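Keeping the padding: an interview with the coordinator of the Pelline reuse program

The Pelline reuse program began in June with a single collection shelf. It now has 11 drop-off points and has passed on more than 2,000 pieces of packing foam, sponge and cardboard to households preparing to move. The program's coordinator spoke with the Mofokeng Housing Association newsletter about sorting at home.

Asked where residents should start, the coordinator recommended the bedroom. "A bed is the largest clear surface most people own," the coordinator said. "Put the box on the bedspread, open it and take the pieces out one at a time."

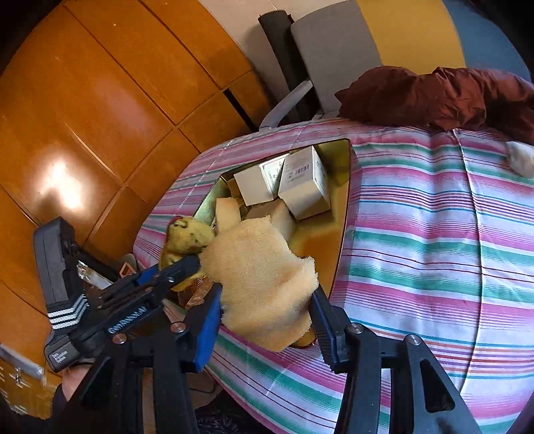

Foam is the material residents ask about most often. The coordinator advises keeping large pieces whole, whatever their shape. "People throw out the odd ones first," the coordinator said. "A big, uneven piece of pale yellow sponge will fill a gap that small beige blocks never will." Small white cartons can stay in the tray while the foam is lifted out, and crumpled packaging at the bottom should be left until last.

Barcode labels need not be removed. The program does ask that foam be free of tape and stored away from heaters - a cupboard shelf is suitable.

Last season 398 households took part. The coordinator hopes to add 2 further drop-off points, at Trota and Jitik, and said residents of both neighbourhoods would be notified by letter.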